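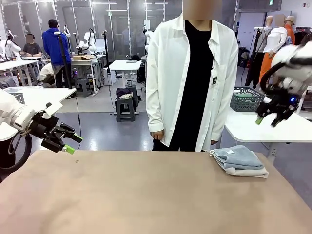
进度简报（10月12日）
致：Rivera基金会项目部

时间紧，先报要点，详细表格下周补。

一、Jala犬种登记。本季新录入26只，都做了芯片核对。血统书缺4份，繁殖户说在找，已经催过两次。Hemel那边的老档案是手写的，字迹难认，扫描比预想慢，还剩5箱。

二、健康筛查。髋关节片子拍完一批，结果未回。眼科检查推迟，兽医排不开。膝盖骨问题在小体型母犬里偏多，样本少，先不下结论。

三、Girnura犬舍。隔栏换了，排水还是老样子，雨后积水。两窝幼犬断奶正常，体重每天记，有一天漏记，已注明。毛巾、垫料消耗比预算高，下季要调。

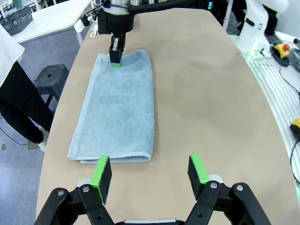

台面与毛巾。

四、经费。印刷费超支300元，从差旅里挪，请批复。其它科目基本按计划走，发票附后（缺一张打车的，再找找）。

五、问题。领养回访电话接通率低，改发短信试试。另外登记系统导出老是乱码，品种名那一栏尤其严重，目前靠手工改，很费时间。

下步：缺的血统书补齐，老档案扫完，眼科检查重新约时间。年度评审材料2月前交，模版请尽快发来，我们这边好提前准备。

以上，有问题直接回邮件既可。

Jala登记项目组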